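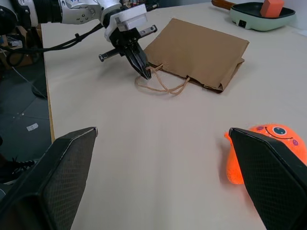 Fig. 3. Plush toy with a stitched mouth.

Section 3. Washing Soft and Stuffed Items

This section applies to the Gudance Nudix 374 compact washer. It covers plush toys, small cushions, knitted hats and other items that hold a lot of water. For sheets and everyday clothing, use the Normal cycle as described in Section 2.

Before you start

1. Read the care label on the item. If the label says "surface wash only," do not put the item in the drum. Follow "Cleaning by hand" below.

2. Check the item for a battery compartment, sound box or zipper pocket. Remove batteries and any sound box. If the sound box is sewn in and cannot be taken out, clean the item by hand.

3. Look over the seams. Sew up any open seam before washing.

4. Brush off dry dirt and pet hair outdoors or over a trash can.

5. Rub a damp white cloth on a hidden part of the fabric. If color comes off on the cloth, wash the item by itself in cold water.

CAUTION: Do not wash items filled with beans, pellets, straw or foam crumbs. Loose filling can block the drain pump. Pump blockages caused by loose filling are not covered by the warranty.

Loading the drum

1. Place each item in a mesh bag and close the bag all the way. Tuck the zipper pull under its cover.

2. Load at least 2 items of similar size. A single heavy item may cause the drum to stop with the message "BAL." If you have only one item, add two bath towels of a similar color.

3. Fill the drum no more than two-thirds full. You should be able to move your hand freely above the load.

4. Close the door until it clicks.

Choosing the cycle

1. Press POWER. Wait for the display to light.

2. Turn the dial to SOFT ITEMS. The display shows the length of the cycle, which is 32 minutes at the factory settings.

3. Press TEMP until COLD is lit. WARM may be used on white cotton items if the label allows it.

4. Press SPIN until LOW is lit.

5. Put liquid detergent in the left compartment of the drawer, up to the first line. Powder is not recommended with this cycle. It can stay behind in thick pile.

6. Press and hold START for two seconds. The door lock light comes on.

Note: Fabric softener can flatten long pile. If you use it, fill only to half the MAX line. The EXTRA RINSE button adds one rinse and can be used with any setting on this cycle. On units sold before the May update, EXTRA RINSE has to be pressed before TEMP or the choice is not saved.

When the cycle ends

The washer beeps and the door unlocks after a short delay. Do not pull on the handle while the lock light is flashing.

Remove the items from the mesh bags. Press them between dry towels. Do not wring or twist. If an item is still dripping, run SPIN ONLY once more on LOW.

Drying

1. Shape the item by hand while it is damp. Pull ears, arms and corners back into position and break up lumps in the filling with your fingers.

2. Lay the item on a drying rack with space on all sides. The Nimudley fold-out rack (sold separately) fits on top of the washer when the washer is not running.

3. Turn the item over every few hours. Thick items often need more than one day.

4. Squeeze the thickest part. If it feels cool or damp, leave it on the rack.

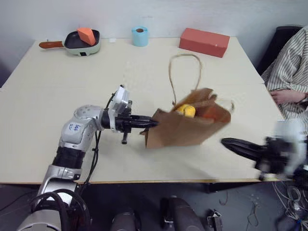 Items that will be put away for the season must be fully dry. Store them in a cotton or paper bag, loosely folded over at the top, on a shelf away from heating pipes. Sealed plastic is not recommended for anything with a fiber filling. Write the contents on the bag and do not stack heavy boxes on it.

WARNING: Never dry stuffed items on a space heater, on a radiator or in an oven.

Cleaning by hand

Mix one teaspoon of mild detergent into a bowl of cool water. Dip a soft cloth, squeeze it out, and wipe the surface in the direction of the pile. Wipe again with a cloth dampened in clean water. Keep printed or painted parts as dry as you can. Dry as above.

Problems with this cycle

BAL on display: The load is uneven. Pause, open the door when it unlocks, spread the items out and press START.

Lint in the drum: Wipe the drum with a damp cloth and clean the drain filter (Section 5).

Soap left on fabric: Run the cycle again without detergent, using EXTRA RINSE.

SOFT ITEMS does not light: The control lock may be on. Hold TEMP and SPIN together until the key symbol goes out.

Mesh bags and replacement drain filters can be ordered from Ragnarsson parts counters. Have the model number from the door label ready when ordering.

Revised November 14, 2022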